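Leave the Cable Loop Alone

Posted 11/30/19

Every few months someone new looks at our picking cell and wants to tidy it. The first thing they go for is the cable. It runs over the top of the arm and loops around at the wrist, and it looks like something put on in a hurry. They want it tied down flat. I think that would be a mistake, and I think the wish to tidy a robot cell does more damage than the mess does.

I look after one cell at Weklow. It is a KUKA arm over a metal bin, with a second bin behind it, on a wooden table with clamps. It picks up household things and toys and puts them down again, and it does this for long stretches without a person nearby. My job is to keep it doing that.

The slack in the cable is there for the wrist. When the last joints turn, the cable has to go somewhere, and if it has no spare length it takes the pull at the connector. We learned this in the usual way. The cell came to us from Tellum with everything strapped close to the arm, very neat, and we lost 4 connectors before we cut the straps. Since then the loop has caught on things now and then, and I have had to free it. A snag takes a minute to clear. A torn connector costs a day, more if the part is not on the shelf.

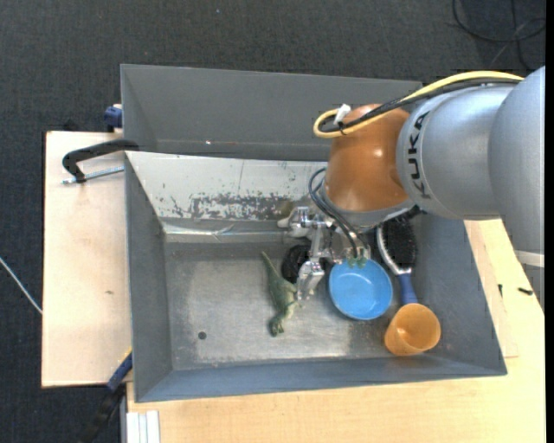 The hoses to the gripper are the same story on a smaller scale. People want them shorter. A short hose is fine until the gripper reaches for a far corner with the wrist turned over, and then the fitting starts to leak. I check the fittings by hand on Mondays and I replace a hose when it feels stiff. I keep 10 cut to length in a drawer.

Then there are the bins. I have been asked more than once to replace a bin because its paint is flaking. Paint has nothing to do with holding objects. What matters is that the walls are straight and that the bin sits where the arm thinks it sits. We clamp ours to the table, and I would defend those clamps against any custom bracket. Nastari quoted us for a welded frame with locating pins. It was a good design, and I turned it down. When an arm comes down too hard on the rim, I want something to give a little. A clamp slips and I set it back. With a welded frame, the next weakest thing is the gripper.

There is a fair argument on the other side. Slack gets out of hand. A cell where every fix is a clamp or a loop can end up as a cell that only one person understands, and I have worked in places like that. The cure is to write things down. I keep a sheet taped inside the cabinet door with the loop length, the bin position measured from the table edge, and the date of the last hose change. It has 59 lines on it now. Anyone who can read a tape measure could take over tomorrow.

I would also agree that the floor should be clear where people walk. I am talking about the machine.

So if you are taking over a cell that somebody else has kept running, leave it alone for a couple of weeks. Watch the cable through the whole range of the wrist before you reach for a strap. Measure the bin before you order a new one. And if you do move a clamp, put the new number on the sheet.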